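Plarnside College opens study skills programme to adult learners

Plarnside College is to offer its academic reading and note-taking programme to adults returning to education, following a pilot with 600 first-year students.

The programme, called Kurkley, teaches students how to get through long reading lists, take notes they can use later and plan a written assignment. It will be open to adult learners from February and is free to anyone enrolled on a college course.

Kurkley runs over 9 weeks. Students attend one evening session a week, starting at 6.30pm, and complete a short piece of written work between sessions. The final assignment is an essay of up to 4,000 words on a topic from the student's own subject, with written feedback on the first draft.

Leonie Lehner, head of learning support at Plarnside College, said: "Many of our adult learners have been out of a classroom for a long time. They know their subject and they work hard, but they have often never been shown how to take notes from a textbook or a journal article. We would like them to have that help early in the course."

The materials were written by college staff with the educational publisher Mayrhofer. They cover skimming and close reading, summarising in your own words, keeping a record of sources and referencing.

Kianoush Talebi, who took part in the pilot while studying for an access course, said: "I used to copy out whole paragraphs and then not know what to do with them. Now I write a few lines after each section and go back to the book if I need to."

Places can be booked through the student portal or at the library desk. Students who cannot attend in the evening may ask for the printed workbook.
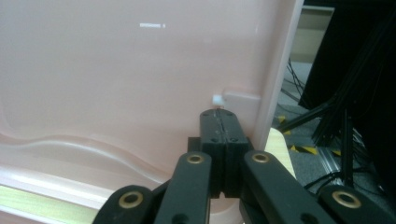 Black gripper against a light pink panel. Photo: Plarnside College

Press contact
Saskia Fairweather, Communications Office, Plarnside College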